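Clorkari Garment Care and Storage Guide
Section 4: Knit and printed sportswear, basket sorting

4.1 Scope

This section covers shirts and tops with contrast trim, striped bands or printed graphics. It applies to hand sorting from the basket to the folding surface. Woollens and quilted items are covered in Section 5.

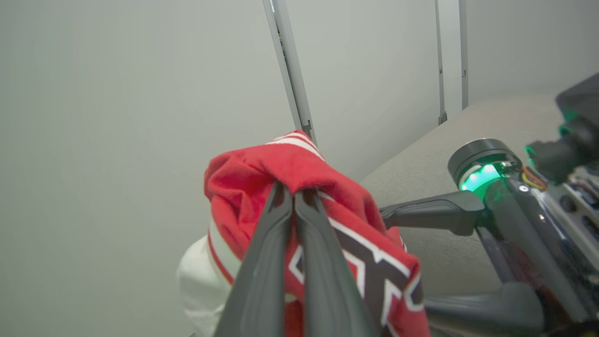
Red garments with white striping.
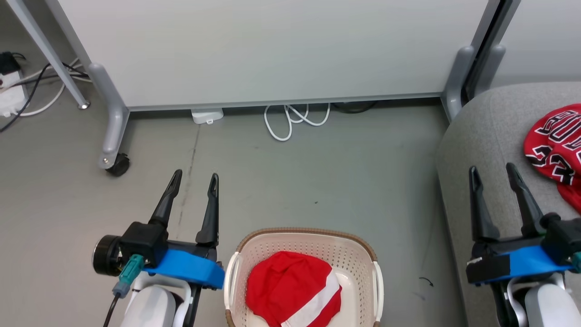 Page last changed: February — T. Kong

4.2 Before you start

The basket should stand on a level floor, within arm's reach of the folding surface. Leave clear floor on at least one side so that sleeves can hang free while a garment is being turned.

A basket with a perforated wall is preferred. The holes let air through the load, and the smooth base can be wiped clean between loads. If the rim is a woven or rope type, run a hand along it first and trim any loose fibre that could catch on a knit.

CAUTION: Do not place damp items on top of a printed garment. Colour may transfer to white trim, and this cannot always be reversed.

4.3 Removing a garment from the basket

1. Identify the top item. Red and other strong colours are handled before whites.
2. Grip a bunched fold of the body fabric. Do not grip the printed area or a single layer of trim.
3. Lift straight up until the lowest sleeve clears the rim.
4. Check the handles. A cuff may be looped through a side handle — free it by hand before lifting further.
5. Shake once, gently, to release the folds.

NOTE: Lightweight knits distort if they are held by one point for long. Transfer the garment to the folding surface promptly.

4.4 Laying out

1. Place the garment face down with the collar away from you.
2. Smooth the body from the centre outward.
3. Bring both sleeves out to the side and line up the striped bands left to right. The bands are a useful guide: if they are level, the shoulders are usually square.
4. Check side seams for twist. Correct by pulling at the hem only.

The minimum folding width for adult sizes is 470 mm. Where the surface is padded, place the Zurik folding board on it first. An unsupported cushion gives way under the hand and leaves a soft crease.

4.5 Folding

1. Fold one side to the centre line of the back, then fold the sleeve down along the body.
2. Repeat on the other side.
3. Fold the hem to the collar. For long garments, fold in thirds.
4. Turn the garment over. The print should lie flat with no hard fold through a letter or shape.

If a fold falls across the print, open the garment and move the fold line by a few centimetres. Do not press it out with an iron.

4.6 Stacking and storage

Stack folded items no higher than 55 mm on an open Jurkside shelf. Heavier items go at the bottom. Keep white-sleeved garments apart from solid dark colours for the first three washes.

Return the empty basket to the floor position in 4.2. Report cracked walls or a loose handle to Hui-mei Chiu, and quote part number 1281 when asking for a replacement.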